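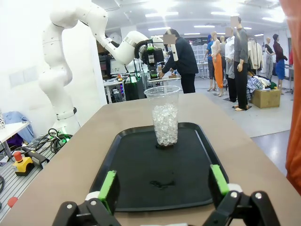

Tabletop and Serving

4/27/26
By the Mostska notes desk

# Mostska Cups & Trays

Welcome! Mostska is a small collection about one of the most ordinary jobs there is: putting a filled cup on a tray and getting the tray where it needs to go. We love this stuff. A clear cup with something sparkly in it, a black tray, a plain table -- there is a surprising amount to look at once you start paying attention.

The collection holds 1,001 short records. Each one covers a single serving setup, with a line or two about the cup, what is in it, the tray under it and the table under that.

## What's on the table

**Cups.** Tall, clear plastic, with a lip at the top. We wanted cups you can see through, so the fill line is readable from the side without lifting anything. In both pictures on this page the beads come up about two-thirds of the way, and that's a nice level to carry (full enough to have some weight, with plenty of wall left above it).

**Fill.** Clear beads that look a lot like crushed ice. They catch whatever light is overhead and they don't melt, so you can leave a setup out through lunch and come back to the same cup! We tried real ice for our first 62 records and kept them in their own folder, `ice_first`, mostly for the fun of comparing.

**Trays.** Black plastic, rectangular, with raised rounded edges. The rim gives you something to hold and keeps a sliding cup from going over the side. Black also shows every mark, drip and smudge, so you get used to seeing them.

**Tables.** Light tan or beige tops. A dark tray on a pale table is easy to find at a glance.

## Folders

- `cups/` -- one text note per record, named by record number
- `trays/` -- size and finish notes for each tray
- `ice_first/` -- the 62 early records with real ice
- `spills/` -- anything that tipped, dripped or rolled away
- `CHANGES.txt` -- what moved and when

Record notes are plain text. Fields are `cup`, `fill`, `level`, `tray`, `surface` and `remarks`. The `remarks` field is free writing, and some of it is wonderfully long. Please read the one on rolled rims.

## Setting up your own

You need a cup, a tray, a table and a bag of beads. Stindus sent us the trays and Noltex the beads, but any clear acrylic kind will do the job. Pour slowly. Tap the cup twice so the beads settle, then top up. Put the cup down near the far end of the tray if you want to practice reaching, or close to the middle if you want an easier carry.

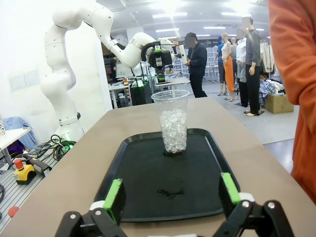 **Should I wipe the tray between records?**

Wipe it at the start of each batch of 8, and any time the cup slides when you nudge it. Use a dry cloth, and write `wiped` in `remarks` so the next reader knows.

## Known gaps

Every cup here is clear, so there's nothing on mugs, paper cups or stemmed glasses. Lids and straws are missing too. The level field was written by eye and two people can disagree on it, especially in records where the beads sit higher on one side. In March we rewrote the `surface` notes to use the same few color words all the way through. A few old ones still say "sand" where they should say "tan".

## Versions and thanks

The current release replaces the March one. Record numbers have stayed the same, so your old references will still work. A big thank-you to everyone at Rweyemamu, who read the tray notes closely and got us to describe the rims properly -- the collection is so much better for it.

If you add records, keep the field names in lower case, one note per cup, and put spills in `spills/` even when they're tiny. We'd love to see some mugs!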